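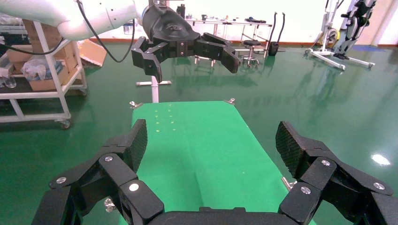

Opinion > Work and Shop > Storage

2022-04-16
By the Workroom Editor, Oseck

Put the shelves on wheels

Most workrooms I have been in have too much furniture that can't be moved. Somebody buys a steel cabinet, it goes against a wall, and eight years later it is still there with a dead label maker on top of it. The work has changed completely by then. The cabinet hasn't, so people walk the length of the room for a screwdriver and leave it wherever they used it.

My view is that a shared workroom should have one fixed table and that nearly everything else should roll. Carts, stools, stands, bins if you can find them. I have held this view since the July we moved the Oseck workroom across the hall. The carts took part of a morning. The cabinets took 2 days and a rented dolly, and one of them no longer closes.

The usual complaint about carts is that they collect junk. They do. A cart with shelves will have cardboard boxes on it before the week is out, then a plastic bag with something in it that might be needed, then a drink bottle. I don't think this is a serious charge. A cabinet collects the same junk and hides it behind a door. With an open cart you see the boxes every time you walk past, and sooner or later you flatten them.

Cardboard deserves its own paragraph. People keep boxes because they might have to send something back. Fine, keep the box until the return period runs out. Write the date on the flap with a marker when it arrives. At our place we started doing this after a parts order from Skuvow, when we found we had been storing the packaging for things we had already thrown away. Flatten anything past its date. Open flaps sticking out past the edge of a shelf catch sleeves and get knocked to the floor, and then there is a box on the floor, and a box on the floor tends to stay.

The fixed table is a different matter. It should be for small tools and for whatever is being worked on, and it should not be the place where things wait. I would rather see a table covered in tools in the middle of the afternoon than a bare one, provided it gets cleared at the end of the day. I have worked under managers who wanted bare surfaces at all hours. What you get from that is people taking the pliers out of a drawer, putting them back, and taking them out again.

Stools should be round, low enough to push under the table, and on casters. Chairs with backs get used as coat racks. I know some people need a back to lean on and they should have one. For everyone else a stool is enough, and you can get it out of the way with your foot.

Then there is the floor. We have had bare concrete, and we have had a sealed, glossy one, and I will argue for the glossy kind with anyone. Casters run well on it. A dropped screw shows up. It also shows every bit of dust, which I count in its favor, although the person holding the broom may not agree. The thing to watch is glare. If the shine bothers people at the table, move the lamp before you start blaming the floor. A mat is good where someone stands for long stretches, but keep it over to one side, out of the path of the carts. A small wheel meeting the edge of a mat stops dead and the top shelf keeps going.

Casters themselves are where people try to save money and shouldn't. The cheap ones pick up thread and hair and stop turning inside a year. We bought a set from Kandpal that cost about 5 times as much as the ones that came with the cart, and I have only had to clean them. Get the kind with a brake on at least two corners.

I was sent a planning guide by Floltarard, the storage company, which recommends wall units for any room over 1,000 square feet. They sell wall units. Our room is bigger than that and I would not put one in it.

Buy one cart first. Load it with what you reach for most and leave it next to the table for a month. If it hasn't moved in that time, you didn't need wheels, and you can have your cabinet.

Contact the Oseck workroom newsletter | Copyright Oseck | Back to top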